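Informe de avance. Línea de trabajo 2: tareas domésticas y jornada de puertas abiertas

Proyecto Stirnari
Entidad ejecutora: Stallico
Entidad financiadora: Fundación Plutidel
Periodo cubierto: de abril a junio
Responsable del informe: Jaqueline Ocampo, coordinación técnica

1. Objeto del informe

El presente informe recoge el avance de la línea 2 durante el trimestre y da cuenta de la jornada de puertas abiertas celebrada en junio, prevista en el plan de trabajo como actividad de difusión. Se incluyen también las desviaciones respecto al calendario, el estado del gasto y las tareas previstas hasta el siguiente informe. La línea 1 (navegación en pasillos) se presenta en documento separado.

2. Situación de partida

Al cierre del informe anterior, el manipulador Mösli completaba en el laboratorio la secuencia de recoger un objeto de una mesa y dejarlo en una estantería abierta. Quedaban pendientes tres puntos: la apertura de puertas con bisagra, el manejo de envases de bebida y el traslado del montaje a una cocina real. La fundación pidió además que la demostración pública no se limitara a un recorrido preparado y que los asistentes pudieran elegir parte de las tareas.

3. Trabajo realizado antes de la jornada

El equipo dedicó las primeras semanas a la tarea del frigorífico. Se dividió en cuatro pasos: abrir la puerta del compartimento superior, tomar una botella, colocarla en un estante y cerrar. Cada paso se grabó primero con personas, desde un punto de vista cercano al de la cabeza, y esas grabaciones se usaron después para ajustar los movimientos del manipulador.

En total se validaron 60 grabaciones humanas de la tarea completa. Las restantes se descartaron, en su mayoría por falta de sincronización entre vídeo y registro de tiempo. El criterio de validación es el mismo que se describió en el anexo del informe anterior y no se ha modificado.

El manejo de la botella es el paso que más trabajo ha exigido. Las personas que graban suelen usar las dos manos, una en la parte superior del envase y otra en la base, mientras que Mösli dispone de un solo brazo. Se optó por conservar las grabaciones a dos manos, ya que aportan información sobre la orientación del envase delante del estante, y por añadir un grupo menor de grabaciones con una sola mano. La comparación entre ambos grupos está en curso.

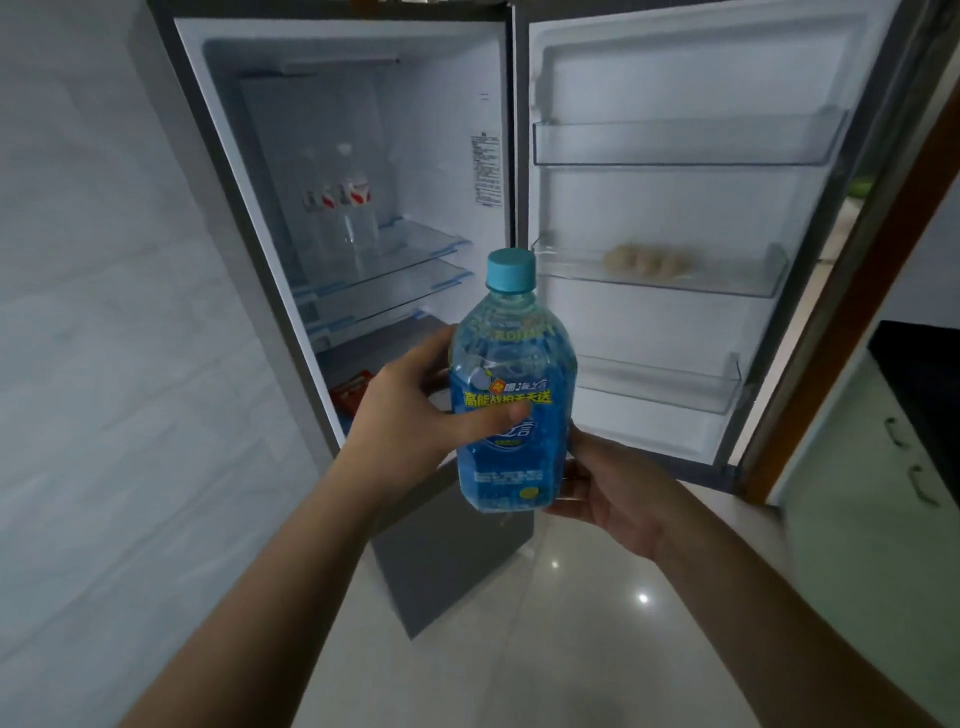
Tarea del frigorífico: botella sujeta con las dos manos ante el compartimento abierto.

Se trabajó con envases de plástico transparente. Los reflejos en el plástico y en los estantes de vidrio dificultan la estimación de la distancia, sobre todo cuando el envase está al fondo del compartimento. En el laboratorio se corrigió en parte con una segunda lectura antes del agarre, que añade tiempo a la tarea pero reduce los intentos fallidos. La etiqueta del envase no se utiliza para la identificación; el sistema trabaja con la forma y con la posición del tapón.

El cierre de la puerta funciona de forma estable. La apertura depende todavía de que el manipulador quede bien colocado al inicio. Si la base se detiene demasiado cerca, la puerta choca con ella y hay que repetir la aproximación.

4. Jornada de puertas abiertas

4.1. Organización

La jornada se celebró en las instalaciones de Stallico, en horario de mañana y tarde. Se organizaron 9 turnos de visita, con inscripción previa. Entre los asistentes hubo personal de centros de día, familiares de personas usuarias, estudiantes de formación profesional y dos representantes de la fundación. Cada turno comenzaba con una presentación corta, seguía con la demostración y terminaba con preguntas.

El primer turno empezó a las diez y el último se cerró a las 18 h. Entre turnos se reservó un margen para recolocar los objetos y revisar la batería de la base. Ese margen resultó insuficiente a primera hora de la tarde y el sexto turno comenzó con retraso.

4.2. Contenido de la demostración

La demostración tuvo dos partes. En la primera, una persona del equipo realizaba la tarea del frigorífico con la cámara puesta y los asistentes veían en una pantalla lo que registraba el sistema. En la segunda, Mösli ejecutaba la misma tarea y, a continuación, otra elegida por el grupo entre cinco opciones: guardar un paquete, retirar un vaso de la mesa, cerrar un cajón, acercar una botella o abrir una puerta de armario.

La opción más solicitada fue la de acercar una botella. La puerta de armario se eligió una sola vez. El cajón no lo pidió ningún grupo, a pesar de ser la tarea en la que el sistema ofrece mejores resultados.

4.3. Resultados

La tarea del frigorífico se completó sin intervención en 5 de los turnos. En los demás hubo que intervenir al menos una vez. Las causas anotadas fueron las siguientes:

Colocación incorrecta de la base delante de la puerta, en dos turnos.
Agarre de la botella demasiado bajo, con parada de seguridad, en un turno.
Pérdida de la conexión con el equipo de control, en un turno.

La pérdida de conexión se debió a la saturación de la red inalámbrica de la sala, a la que también estaban conectados los visitantes. Desde el turno siguiente se usó una red separada y el problema no volvió a aparecer. La parada de seguridad actuó según lo previsto. No hubo daños ni incidentes con personas.

4.4. Observaciones de los asistentes

Las preguntas se recogieron por escrito. La mayor parte trató sobre la velocidad, que varios asistentes consideraron baja, y sobre lo que ocurre cuando el frigorífico está lleno o desordenado. El personal de los centros de día señaló que para ellos es más útil que el sistema saque productos que el que los guarde, y que en muchos domicilios la puerta se abre hacia una pared o un mueble. También preguntaron quién tiene acceso a los vídeos grabados en una vivienda y durante cuánto tiempo se conservan. Se explicó el protocolo vigente, pero el equipo considera que el texto informativo debe redactarse de nuevo con un lenguaje más sencillo.

Una familiar pidió que la presentación inicial se hiciera sentados y con menos ruido de fondo. Se tendrá en cuenta para la próxima convocatoria.

5. Desviaciones respecto al plan

El traslado a una segunda cocina estaba previsto para mayo y se ha aplazado. El retraso se debe a la entrega tardía de la base móvil de repuesto, sin la cual no conviene desmontar el equipo del laboratorio. La entrega ya se ha producido y el montaje está en marcha.

El grupo de grabaciones con una sola mano es menor de lo planificado. Se completará durante el próximo trimestre con las mismas personas, para no introducir diferencias de altura y alcance entre los dos grupos.

6. Ejecución del gasto

El gasto del trimestre se mantiene dentro de las partidas aprobadas. La jornada costó menos de lo presupuestado al no ser necesario alquilar mobiliario. Se solicita autorización para destinar el remanente a la compra de un punto de acceso de red propio, con el fin de evitar en próximas demostraciones el fallo descrito en el apartado 4.3. El detalle por partidas se adjunta en la hoja de cálculo habitual.

7. Próximas tareas

Finalizar el montaje en la segunda cocina y repetir allí la tarea del frigorífico.
Incorporar la tarea inversa: sacar un producto del estante y entregarlo.
Probar la apertura con espacio limitado a un lado de la puerta.
Completar las grabaciones con una sola mano y cerrar la comparación.
Redactar la nueva hoja informativa sobre el uso de los vídeos y enviarla a la fundación para revisión.

La fecha de la segunda jornada está pendiente de acuerdo con la fundación. Stallico propone celebrarla cuando la tarea inversa haya superado las pruebas internas, y ruega que se confirme si los centros de día participantes pueden acudir en horario de mañana.

Jaqueline Ocampo
Coordinación técnica, proyecto Stirnari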